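Chapter 7
Catching the Rain: How Precipitation Is Measured, and Mismeasured

Temperature gets the headlines. Precipitation gets a bucket. This chapter is about the bucket, and about the surprising number of ways in which a container left outdoors can give the wrong answer.

By the end of Chapter 6 you had worked through a temperature record from start to finish, and you may be feeling confident. Try to hold on to that feeling. Temperature is a well-mannered quantity. If it is warm in one village, it is usually warm in the next one too, and a gap in one record can be patched with some care from its neighbor. Rain has no such manners. A summer storm will flood one side of a valley and leave the laundry dry on the other, and both observers will write down exactly what fell and both will be right.
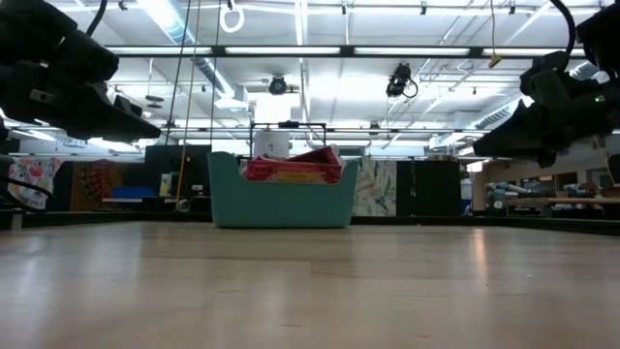

Department of Climate and Water Studies – Introductory Series, Part Two

The station at Tindby, in the uplands of Wutemia, has kept a daily rainfall record for 105 years. Its mean annual total is 1101 mm, a figure quoted in every regional report and printed on at least one tea towel. The last digit deserves a moment of your attention. It claims that we know the average yearly rainfall on a windy hillside to the nearest millimeter, over a period in which the gauge was moved twice, replaced three times, and for several years shaded by a spruce that had been allowed to get above itself.

We will use the Tindby record throughout the chapter. It is a good record. That is why its faults are worth studying, as bad records tend to have faults too large to be interesting.

7.1 What a millimeter of rain means

Rainfall is reported as a depth. One millimeter of rain is the layer of water that would cover level ground if none of it soaked in, ran off or evaporated. On one square meter, that layer comes to one liter. Students often find this suspiciously convenient and go looking for the catch. There isn't one, and you should enjoy it while it lasts.

The gauge itself is a funnel with a known opening, draining into a collector. Divide the volume collected by the area of the opening and you have the depth. A wide gauge and a narrow gauge under the same steady rain should therefore report the same depth, though the wide one will have gathered more water in doing so.
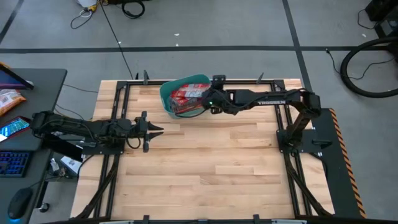 Figure 7.1 Table with two robot arms, one mounted on each side.

Most of the trouble comes from the word "should." Wind is the chief offender. Air speeds up as it passes over the top of a gauge, and carries the smaller drops across the opening instead of letting them fall in. The loss is modest for heavy rain on a calm day. For snow in a strong wind it can be very large indeed, and a gauge on an exposed ridge may spend the winter recording mostly its own opinion.

Then there is wetting. Some water always clings to the inside of the funnel and never reaches the collector. It evaporates later, unrecorded. On a day of light drizzle this can be the whole of the day's rain, which the observer will enter as a trace, or as nothing, depending on temperament.

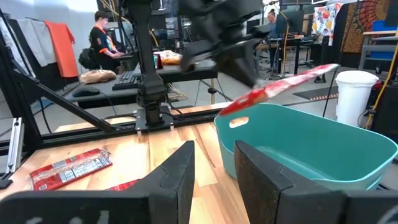 The shape of a gauge matters more than its beauty. A sharp, level edge is needed so that each drop falls clearly inside or clearly outside, and deep sides are needed so that drops do not bounce out again. Household containers fail on both counts with some style. Consider the teal tub on the table: it is shallow, so a hard shower would splash a good deal of its catch back over the side, and its rim flares, which leaves you to decide whether the collecting area is measured at the lip or farther in. There is also an oval handle cutout, an excellent thing for carrying the tub and a poor one for keeping water in it once the level gets that high. Every year a few students bring in readings from something similar. The readings are neat, and the graphs have often been colored in.

Evaporation comes next. A proper gauge has a narrow neck between funnel and collector, so that the stored water is mostly sheltered from sun and moving air. An open container has no such neck. Leave it out from Friday to Monday in July and it will report the weekend's rain minus the weekend's sunshine – a real quantity, but one that very few people have asked for.

7.2 The observer

Until fairly recently, most gauges were read by a person, at a fixed hour, every morning. The fixed hour is a matter of faith. In the older Tindby notebooks, heavy snow is followed now and then by several blank days and then one magnificent total. The water was all collected. It simply arrived in the record at once, and a careless analyst will find in it the worst storm of the century.

Automatic gauges removed the observer and brought in the spider, the dead leaf and the flat battery. The commonest design uses a small tipping bucket, which empties each time it fills and sends off a pulse. In a downpour it can fall behind, because water keeps arriving while the bucket is in mid-tip.

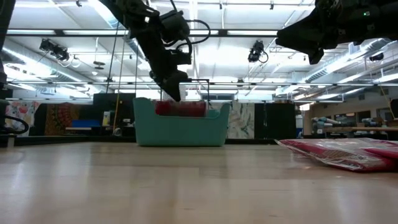 7.3 From one gauge to a region

The regional network has 46 gauges. They sit where people lived, where roads went, and where somebody was willing to get up in the morning, so the valleys are well covered and the mountains are not. Zultine, on the dry eastern plain, receives 600 mm in a typical year. Navarro, on the western slope, gets far more, and between the two lies a range of hills with hardly a gauge on it.

Drawing a rainfall map across that gap takes some nerve. The simplest method gives each patch of ground the value of its nearest gauge, which produces a map of hard-edged polygons and implies that the rain stops at a fence. Smoother methods bring in height and distance. They produce much prettier maps, and the prettiness is greatest exactly where there are no data to spoil it.

Before reading on, look up the gauge nearest to your home and find out when it was last moved. You will need the answer in Section 7.4, where we test a record for sudden breaks and try to tell a change in the climate from a change in the location of the spruce.

Text revised February 2022.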